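Section 13 — Table clearing, first run

Read this before you promise anyone a robot that does dishes. Wovley arm on the Bravon controller, one table, a few items. That's what it can do today. Clearing a real kitchen after Sunday lunch — not yet.

## Set up the task

1. Wipe the table. Plain top, no cloth, no pattern.
2. Put out one cup and a little fruit. Leave finger room between items, the three-finger gripper needs more than you think.
3. Cup upright, open end up. On its side it gets missed alot.
4. Check the cable at the gripper. Slack loop, clear of the fingers.
5. Load task file 479. Jog down until the fingers are over the cup, then stop.

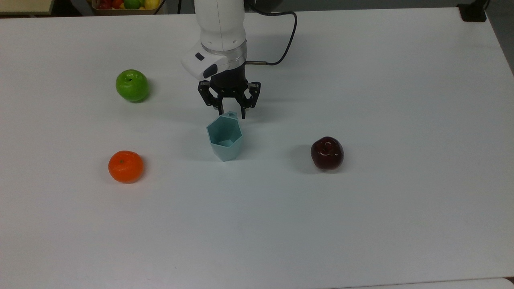

6. Compare your table with the layout shown. Fruit to either side of the cup, gripper above it, fingers open. Close enough is fine.
7. Set grip force to 2. Press Run.

**CAUTION:** Hands off the table while the arm is live. Stop button within reach, always.

**Note:** Thin-walled cups — stay at 2. Apples can go higher, mandarins no.

## What to expect

Slow. Tõnu Eglītis ran the March trials at Tomomstead and a person beat it every time. Single cups good, stacked cups poor, anything with liquid in it dont try.

If it stalls over the cup, home the arm and go back to step 5. Still stalling, see Fajardo calibration, next section.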